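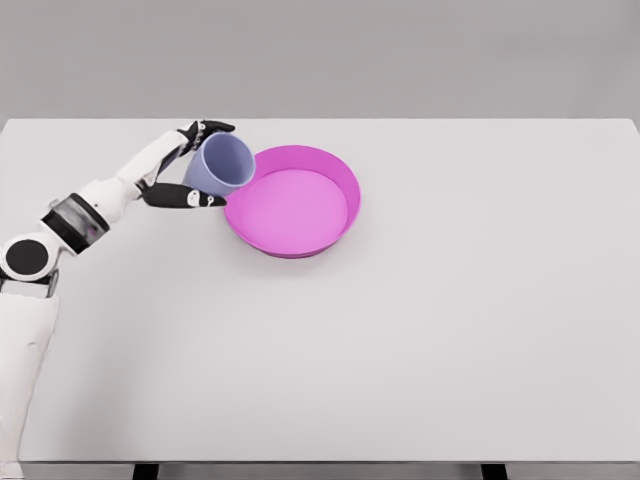

Step 1: Write the pass rule before you run anything

Most simulated pouring results I get sent have a success rate and no rule behind it. Ask what counted as a pour and you get a pause, then "the cup was tilted over the bowl." Tilted how far? For how long? A lavender cup held over the rim of a pink basin looks like a pour in any still you care to pick, and the basin floor in that same still is bare. A pose is not a result.

So write one sentence, in plain words, that a person outside your team could check. Ours at Jostia reads: the cup's mouth is inside the basin's rim, seen from straight above, and stays past the set angle for 2 seconds without the cup or hand touching the basin. You may want a different sentence. Have one, and date it.

Step 2: Say what is being poured

If your simulator is not modeling any contents, put that in the first line of the report. "Pouring motion, no contents" is a fair thing to test. Calling it "pouring" is how a team ends up promising a kitchen demo. If you do use contents, small beads are the usual stand-in, and beads do not behave like water. They don't cling to the rim and they don't run down the outside of the cup. Name the stand-in and leave the word "liquid" out.

Step 3: Fix the start positions, then move them

Run the first set with cup and basin in one place. Then shift the basin. We use 9 positions, including a few near the far corners that everybody hates. A table with one half left bare is a warning to me – if the basin never goes over there, your number covers part of a table and should say so.

The Trerneo checklist, which a lot of people copy, asks only for "varied placement." I don't think that is a rule. Moving the basin by the width of a finger would satisfy it.

Step 4: Set the run count and keep every run

Pick the number in advance. Ours is 40 per position. Runs that crash the simulator go in the count as failures unless you can show the log and the cause. I have read reports where a third of the runs were "excluded for technical reasons," and the reasons were not given.

Do not stop early when it is going well. People only ever seem to stop early when it is going well.

Step 5: Check contact by log

Look hard at fingers that sit under a tipped cup. A fingertip can come close enough to the basin's outer rim that you can't judge the gap by eye, and from one camera angle you shouldn't try. Turn on contact logging for every finger link as well as the cup. On one of our older batches, over 2924 contact events had been filtered out by a default setting meant to tidy up the log file. The video looked spotless.

Step 6: Decide what the result is allowed to claim

Our Sistivdale lab uses this wording, and you are welcome to it:

"Simulated only. One arm, one hand, one cup, one basin. Not tested on hardware."

The Nkosi guideline goes further and lets you call a task "deployment ready" after a simulated pass. I would ignore that section. Even lighting and a clean white tabletop are kind to a vision system, and a real cup has weight that changes as it empties. The rest of the Nkosi document is decent, especially the part on naming log files.

Step 7: Get someone else to rerun it

Hand over the rule, the start positions and the seed values, and nothing else. If they have to message you to get it working, write down what they asked and add it to the package before they try again.

Last edited in January. The angle threshold in Step 1 is still under review, so check your own copy before quoting it.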